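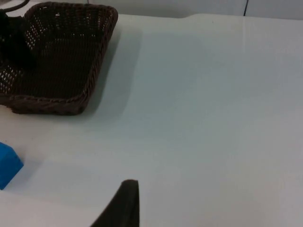 Caring for Woven Baskets and Light-Colored Work Surfaces

The Clurnedard Household Advice Service receives questions throughout the year on the upkeep of wicker, rattan and similar woven goods, and on the cleaning of the pale tables and counters on which they are often kept. The guidance on this page replaces the leaflet issued in April. It was prepared by Getsemaní Robles and reviewed by Jovita Arriaga of the home maintenance desk.

Dusting

Woven baskets collect dust in the gaps between the strands, where a cloth does not reach. Use a soft, dry paintbrush or a clean shaving brush and work from the rim downward. Turn the basket over and tap the base lightly with the palm of the hand. A vacuum cleaner may be used on its lowest setting with the brush attachment fitted. Baskets in daily use should be dusted once every two weeks, and baskets kept on a high shelf at the change of season.

Braided rims need separate attention. Dust settles along the underside of the braid and hardens there, especially in kitchens, where it mixes with cooking grease. A toothbrush dipped in warm water with a few drops of dish soap will loosen it. Wipe with a damp cloth and let the rim dry fully before the basket is put back into use.

Washing

Most natural wicker can be washed, but it should not be soaked. Prepare a bowl of lukewarm water with one teaspoon of mild soap. Wring the cloth until it no longer drips, wipe the inside first and then the outside, and rinse with a second cloth and plain water. Stand the basket on its side in moving air, away from radiators and direct sun. Drying normally takes a full day. Painted baskets should be tested on the base before any soap is used, and baskets with a glued lining should only be wiped.

Baskets that have lost their shape may be corrected while still damp. Press the sagging side back into line by hand, place rolled towels inside to hold it, and leave them in position until the weave is dry. Do not use books or other heavy objects for this purpose, as the base may stretch. 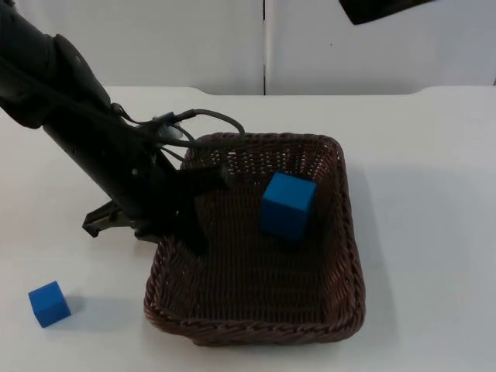

A basket that smells of mildew should be emptied and taken outdoors. Brush it well, wipe it with equal parts white vinegar and water, and air it for two days. If the smell returns, the strands are probably affected on the inside and the basket is best discarded. It should not be stored with linens or food.

Loose ends

Small broken strands catch on knitwear and can scratch the hands. Trim them close with sharp nail scissors, cutting at a slant, and smooth the end with fine sandpaper. A longer strand that has come free may be dampened, tucked back under its neighbor and fixed with a very small amount of clear wood glue. Hold it with a clothespin overnight.

Light-colored tables and counters

White surfaces show marks early and are often cleaned too harshly as a result. Scouring powder and the green side of a sponge will dull a smooth finish, and a dulled finish takes stains more readily than before. For daily care, a damp microfiber cloth is sufficient.

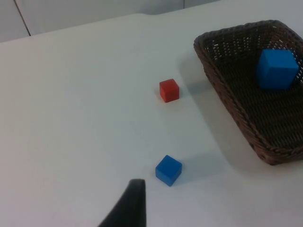
Where a table stands against a wall, the joint between the two should be cleaned monthly. Pull the table forward if it can be moved. If it is fixed, wrap a thin cloth around a plastic ruler and draw it along the gap - the cloth will need changing several times on the first occasion.

For particular stains, the desk recommends the following.

Tea and coffee: a paste of baking soda and water, left for 6 minutes and wiped off without rubbing.
Crayon: a little dish soap on a warm, damp cloth.
Ballpoint ink: rubbing alcohol on a cotton ball, tested first in a corner.
Dark scuffs: a white pencil eraser, used lightly.

Baskets can also leave marks. The base of an unfinished basket may scratch when it is dragged, and a damp one may leave a brown ring. Four felt pads, or a square of cork cut slightly smaller than the base, will prevent both. 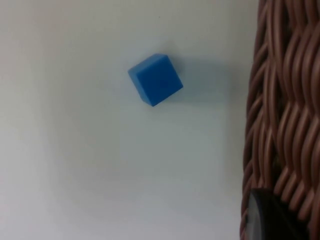
Bleach should be avoided on plastic-coated tops, where it can cause yellowing over time. It must never be mixed with vinegar or with any cleaner containing ammonia.

Readers without access to the website may request the printed version, Leaflet 428, by mail or at the front desk.

Related pages

Removing Candle Wax From Table Linens
Whitlock Hall Repair Mornings: What to Bring
Storing Wool Blankets Over the Summer
Choosing Felt Pads for Chairs and Tables
Leaflet 46: Care of Cane Seats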